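I drove out to Goltitdale on a Thursday to talk to a woman who spends her working day teaching robots to tidy up. She asked me to leave her name out (she's shy, she says, though she talked for two hours straight), so she's just "she" in what follows.

The shop is upstairs from a tile showroom, and her bench is the one nearest the coffee. I had barely put my bag down when she pulled out a stool for me and told me to keep my elbows in.

"People come in expecting code," she said. "I hardly type anything. I drive."

Driving means holding a pair of handles, one per hand, that the arms on the table copy. She moves her left wrist, the left arm moves its wrist. The project is called Lau, and the job that week was wires and bins: get the loose wire sorted by color, and put the bins where they belong. 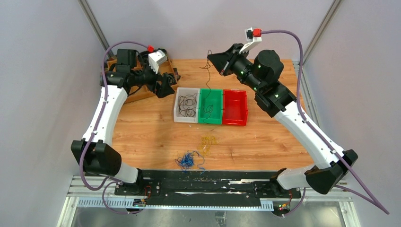 *Photo: Pomurbridge workshop, Goltitdale*

I asked why wire, of all things. She laughed at me a little.

"Because it's horrible! A block stays a block. Wire is a different shape every time you let go of it. You pick up one strand and the whole pile comes along, and you've got to decide right then if you shake it or put it down and try again. And whatever I decide, that goes in the recording."

That last bit took me a while to get. Every run she does is saved, the arm positions together with the camera views, and the robot learns from the pile of them. Lau had 2,716 runs saved on the day I visited, and 342 of those were hers. So if she has a nervous habit, the robot gets it too. She told me she used to pause before closing the gripper, just a beat, and the first trained version paused in the same spot, every single time.

"I watched it and thought, oh no, that's me."

Does she throw out the bad ones? Some. If she drops something and recovers, she keeps it - the robot ought to know what recovering looks like. If she drops something and swears and sits there, it goes.

She let me have a turn. I'd love to report that I was a natural. My right hand was okay, but my left kept drifting off whenever I quit thinking about it, and there's no feel in the handles at all, so I squeezed way too hard. She says most beginners do. They're used to their fingers telling them when they've got hold of something, and on this rig you have to go by eye.

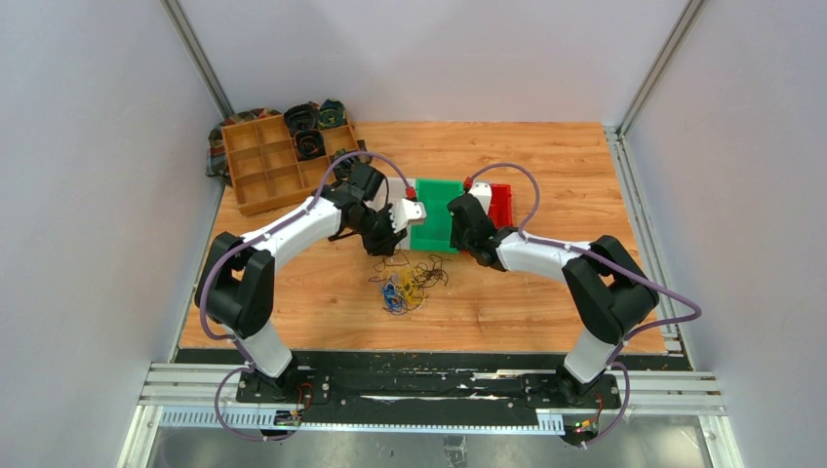
"Two-handed stuff is where it gets fun," she said. "If one side goes up faster than the other, you tip it. You'd never think about that at home, carrying a dish to the sink. Here I think about it all day."

She'd rather do short sessions than long ones. After 52 minutes (she has timed it) her runs get sloppy, so she stops and goes for a walk, whatever the schedule says. The team at Undmont, who do the training side, complained at first and then looked at her late-afternoon runs and quit complaining.

I asked if it bothered her, teaching a machine to do what her hands do. She thought about that one for longer than the others.

"I don't know. Some days I go home and fold the laundry really slowly, like I'm being recorded. My sister thinks it's hilarious." Then she looked at the clock and picked the handles back up, and I moved my elbows.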